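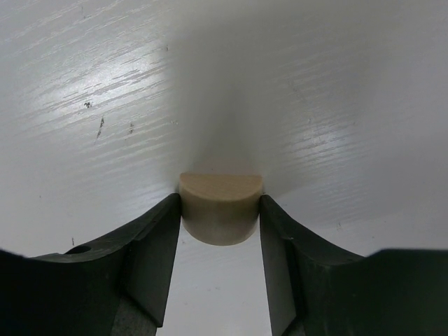
Drarholm finish is a printed wood-grain pattern used on low-cost tabletops and shelving. It is usually credited to Mounir Benkirane, though the claim rests on a single sales catalog issued by the Kovalchuk works, which sold the pattern and had every reason to give it an author.

The catalog says the grain was copied from one ash plank. Mabli Wynne compared 2 early sheets and found no match between them – a result the firm's later owners dispute without offering the plank.

Claims that the pale version resists scratches better than the dark one are common in trade writing. No published test supports them.

See also: Decorative laminate; Wood veneer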